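Soo-ah Son
I've been keeping track of what we spend on clothes since last December. Short thread on what I learned.

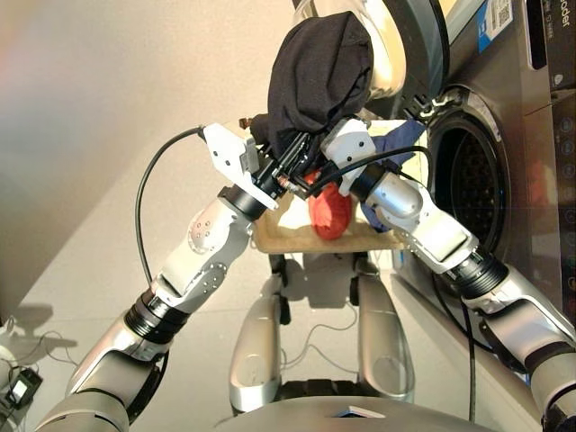 Two adults, one kid. Total so far is $1,774. I would have guessed half that before I started writing it down.

The biggest single item was a winter coat for me, $305 on sale. I wore the old one until the zipper went and the shop in Hesthorpe wanted almost as much to replace the zipper as I paid for the coat in the first place.

Kids' clothes cost less than I thought. Most of ours came from the Zusulham swap, where you bring a bag and take a bag. Snow pants are gone in the first 15 minutes so go early.

Black T-shirts are my weak spot. I kept buying cheap ones and they went grey by summer. Now I wash them inside out in cold and hang them in the basement. They're holding their colour better.

Socks add up. That's all I have to say about socks.

Jae-in Cha asked if I count shoes. No, shoes are on their own sheet and I haven't had the nerve to total it.

Goal for next year is to stay under $1,000. Will post the spreadsheet once I've fixed the tax column.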